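Prudala Publishes Setup Routine for Two-Arm Tabletop Cell

BRIVIRIA, 21 Apr 2023 – Prudala today released the setup and maintenance routine for its Demance two-arm cell, used for small-object handling. The document runs to 20 pages and replaces the January edition.

Daily checks take 10 minutes. The operator inspects the arm cables for slack, wipes the gripper fingers and runs both arms to their home positions. Finger alignment is then tested on a hinged box, with one gripper brought to a corner of the lid.

"Most faults we log start at the wrist cable or the fingers," said Abilio Alcaraz, who maintains the cell. "Check those before opening the controller."

Replacement finger sets are stocked under part number 971.

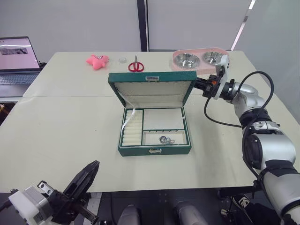 Availability

The routine is free to Demance owners and can be requested from Prudala service. Printed copies ship from the Figueroa depot – allow 2 weeks for delivery.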